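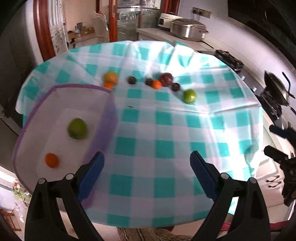
Photo: Maricel Quiambao / Trerkthorpe kitchen notebook

Saturday, January. Fruit sorting, kitchen table.

Started at 11. Shahab had the cloth on already (the turquoise check) and I left it as it was, wrinkles and all. It needs ironing or a few books on the corners before we do anything with a flat bottom on it. Round fruit finds the folds and sits in them, so for this it did no harm.

Fruit is from the Garnell stall, mixed bag, bought by Rostam on Friday's list. Aim for the day was to get it off the table and into the collapsible tray, decide what keeps and what gets eaten first, and write down an order that the rest of us can follow next week without asking me.

Where things stood at the photo: one round green fruit and one small mandarin in the tray, on the white liner. Eight still out on the cloth in a loose row. Mandarins and the dark plums in among the bigger fruit, one green one off by itself at the right-hand end. Far side very bright, the check nearly disappears over there.

Tray. The purple one, sides up. I like it better than the Urquhart bowl we used before. The bowl holds more but everything rolls to the middle and the plums end up underneath. With the liner in, the fruit stays closer to where you set it down. The liner is a bit small for the tray and shifts if you drag something across it. Lift and place, don't slide.

Order I settled on:
Green fruit first, toward the back. It's the hardest and can take a neighbor.
Mandarins along the front, near the corner.
Peaches and anything red next, with space between them.
Plums last and on top of nothing. Nothing on top of them either.

Raed wanted the plums in a separate dish. I said we would see how they look on Monday morning and wrote it on the fridge sheet. He has a point, the skins mark if you so much as lean on them, and the last lot went soft inside two days. Zohreh's view is that we buy too many plums. Also true.

Timing. First full tray took me 11 minutes with stops to write. Shahab did one after lunch using the order above and had it done well under that, but he didn't wipe anything. Wiping should be part of it. Damp cloth, then dry, mandarins don't need it.

Cost for the bag came to $22. Receipt is in the Herkard envelope with the others. If we go on buying mixed we should ask for fewer plums and more mandarins, which go fastest with everyone here.

Other things while I was in the kitchen:
— The boxes through the doorway are still stacked. Rostam says he will go through them. No date given.
— White jug with the red cap needs a label. I asked three people what was in it and got two answers.
— Crumb or something small on the cloth in front of the fruit. Shake the tablecloth out before the next session.

Next time: try the same order with the table turned so the light comes from behind whoever is sorting. It was hard to judge the skins on the bright side and I picked up one plum three times before I was sure it was sound. Bring the kitchen scale. Maricel has it upstairs, ask her before Saturday.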